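Learning to speak on the telephone again

In February I moved to Tremstead, and for the first weeks my biggest problem was the telephone. I had studied English for many years, I read novels in it, and I write it every day for my work. But when a person I could not see asked me to spell my address, I forgot the letters.

The first call was to the water company. I had written everything on a paper before: my name, the street, the number of the meter. The woman was kind, but she asked a question that was not on my paper. She wanted to know if I was "on the main." I said yes. I did not know what it meant. I found out later that I should have said no, and it took two letters to correct it.

After this I began to avoid calls. I wrote emails to the dentist. I walked to the office of the bus company in the rain to ask something that was a matter of one minute. My friend Leonilde Seixas, who has lived here much longer than me, told me that she did the same for two years, and that she regrets it. She gave me a piece of advice that I first found silly. Call places where the answer does not matter to you.

So I made a list. I called a garden shop and asked if they sell lemon trees (they do, but only in summer). I called the library and asked until what time they are open. I called a carpet store in Sisgate and had a long talk with a man about wool, and I understood almost all of it. He told me a carpet of the size I described would cost 400, and I thanked him and felt a little guilty, as I have no plan to buy a carpet.

What I learned is that telephone English is a small language inside the big one. People say "bear with me" when they look for something. They say "no worries" when you have made an error. They say "is there anything else I can help you with" and this means goodbye. In my language the end of a call is long, we say goodbye three or four times, and here I was often still speaking when the line was already closed.

The spelling was the hardest. My letters E and I come out wrong when I am nervous, because in my first language they are opposite. Now I have the words on a card next to the phone. I like them, E for "egg" and I for "island." Once I forgot the card and said "I for eye," and the young man at the bank laughed, but in a nice way, and I laughed too.

Last month I had to call the landlord, Mr. Sowah, about the heating. Mansa Sowah speaks very fast and he is often driving. I asked him to repeat one time, then a second time, and I did not apologize for it, and he slowed down. The repair was done at 8 the next morning.

I still prepare my paper before an important call. Leonilde says I should throw it away now. I think I will keep it a little longer, only the first line, where my own address is written.

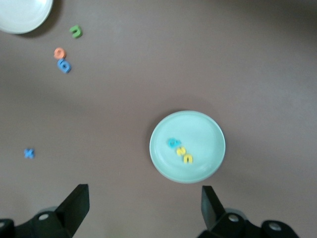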